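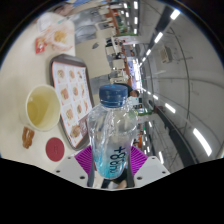
Can a robot learn to handle ordinary objects from demonstrations that people record by hand, with no robot in the room?

To a good degree it can, provided the demonstrations come from enough different places, and I have come to think that the variety of the places matters more than the polish of the demonstrations or the sheer number of them.

I want to argue for that second half, the part about places, because the first half is no longer much of an argument. Anybody who has followed manipulation research for the last little while has seen the general recipe. You take the fingers a robot would have, you put them on something a person can carry, you fix a camera above them looking out past the tips, and you go and do things. You pick up cups. You open drawers. Later on, a policy is trained on what the camera saw and how the hand moved, and the same fingers with the same camera go onto an arm. It's a lovely, homely idea, and I like it more every year.

What I don't like so well is how we tend to use it. We build a tool whose whole charm is that it can leave the lab, and then we use it in the lab. I include myself in this, and I'll come to that.

Our group at Flullard spent most of one winter on a very dull task. The task was to take hold of an upright drink container, a bottle or a cup or a can, lift it, and put it down somewhere else on the same surface without knocking over anything nearby. Heledd Humphreys, who ran the project and who has far more patience than I do, wanted something so plain that no one could say the result depended on a clever task. We called the project Fletemer, after a street one of us used to live on, and the name has stuck so well that I now hear people use it as a verb.

We collected two sets. The first was 300 demonstrations on one bench, under good even light, by two people who had become really quite graceful at it. The second was 200 demonstrations spread over 35 locations, gathered by whoever was willing to carry a gripper in a backpack for a week. Kitchens, a laundromat, the waiting area of a tire shop, food courts, somebody's grandmother's porch. They were, as demonstrations go, a mess. People hesitated. People regrasped. One colleague has a way of setting down a cup with a small twist at the end, as if screwing it into the table, and you can pick out every one of hers from the trajectories alone.

On the bench, the tidy set won, and by a fair margin, as it should have. Then we moved the arm to places that neither set had visited, 13 of them in the end, and the tidy policy fell apart in a way that I found a little painful to watch. It wasn't that it grasped badly. When it found the bottle it closed on it beautifully. But it would drift toward a bright window, or stop short over a patterned tablecloth, or go down with great confidence on a shadow. The messy policy hesitated and regrasped, like its teachers, and mostly got the job done.

Now, I know how that sounds. It sounds like the old advice about more diverse data being better data, which everyone agrees with and puts in the last paragraph of the paper. I think we agree with it too easily, and in our agreement we miss what the variety is doing.

Think of a meal half finished at a food court. A clear bottle with a bit of water left in it, beside a tray with a paper mat covered in little pictures of food, and a cup of something pale that might be tea, and a bag with the last of the fried things in it. Long ceiling lights in rows. For a person there's no puzzle at all in this. For a policy it's close to the worst thing you could set in front of it. The bottle is transparent, so whatever is behind the bottle is also, in a sense, in the bottle. Its ridges catch the light. The mat has a whole grid of dishes on it that are not dishes. And with a wide lens the ceiling and the far tables bend themselves around the edges, so that a straight row of lights comes out as an arc.

You could, I suppose, build all of that on a bench. People do try. I've been in labs with a bin of printed tablecloths and a rolling rack of colored lamps, and I've admired the effort. But when you sit down to invent clutter you invent the clutter you already have in mind. I would never have thought to put a paper mat with photographs of buns under a tray of test objects. I'd have put a mug and a stapler there, because that's what was on my desk.

There's an economic side to this as well, and I think it gets too little attention. Our 300 bench demonstrations were cheap, each one taking less than a minute, with coffee close by. The field demonstrations were dear. There was the travel, and the asking of permission, and the going back because the card was full. When a group plans its year, it looks at cost per demonstration, and the bench always comes out ahead, and so the bench is where the year goes. But cost per demonstration is the wrong thing to be dividing by. If what you are really short of is places, then the twentieth demonstration in the same spot is worth very little however cheap it was, and the first one in a new spot is worth the bus fare.

Heledd puts this better than I do. When we were arguing about the second round of collection, which was to be with a partner group at Bataineh, she said that she'd rather have one clumsy lift from a stranger's kitchen than another perfect one from ours, and that if we couldn't stand to look at clumsy lifts we should take up ballet. I wrote that on the whiteboard and it was there until December.

I should be fair to the other side, because there is one, and some of its members are my friends. Their case runs something like this. Careful demonstrations teach careful behavior. If you train on sloppy hands you get a sloppy robot, and a sloppy robot is no good to anyone who wants it to load a centrifuge or handle eggs. They point out, correctly, that our task forgives a great deal. You can hold a bottle low or high, squeeze it between the pads a bit off center, lift it at a lean, and still set it down. Most of the work that people want done isn't so kind. And they point out as well that our messy policy was slower on the bench, by enough that you'd notice it without a stopwatch.

I grant nearly all of that. For a fixed station doing a fixed thing, I would take the tidy set and be glad of it, and I'd bolt the lamp to the ceiling too. Where I part ways is over the idea that care and variety have to be bought out of the same purse, and that care should be paid first. My own guess, and it is a guess, is that you can put carefulness in later with a small number of good demonstrations on the final setup, whereas a policy that has only known one room is very hard to teach about the existence of other rooms. We tried it both ways around at Flullard on a small scale. Starting wide and then tidying up worked nicely. Starting tidy and then widening worked too, after a fashion, but it took a good deal more field data to reach the same point, and the fondness for that one bench never quite left it. I wouldn't hang a theory on it. We ran it with one task and one kind of gripper, and I would dearly like to see somebody else try.

There's one more objection that I take more seriously than the rest, and it's about people. A bench bothers no one. When you carry a gripper with a wide camera into public places, you record more than the thing you're gripping, and somewhere in the background is a person having lunch who never signed up for any of this. We blurred faces before anything went to storage, and we asked the management wherever there was management to ask, and we threw out whole sessions when we felt uneasy about them. That cost us some good data. I think it was right, and I also think our field hasn't settled on what "right" is here, and that a paper which boasts of its many locations ought to spend at least a paragraph on who was standing in them. Ours had two sentences, and I regret that it wasn't more.

So what would I like to see change? Mostly small things. I'd like papers to report the number of distinct places next to the number of demonstrations, in the same table, in the same size of type. I'd like the test locations to be chosen by somebody who didn't collect the training set. The Cullutgate workshop has begun asking for the first of these in its submission form, and I was pleased to see it, though the box is optional and I noticed that plenty of us left it blank.

And I'd like advisors to let students go outside. I mean this quite literally. A student with a gripper in a bag and an afternoon free will come back with transparent bottles and awful lighting and a table that wobbles, and she'll also come back having seen for herself how much there is out there that the bench never showed her. I did my own first field session very late in the project, long after I had formed my opinions about it, and I dropped the first two cups I tried to lift. The third one I got, and it's in the training set, regrasp and all.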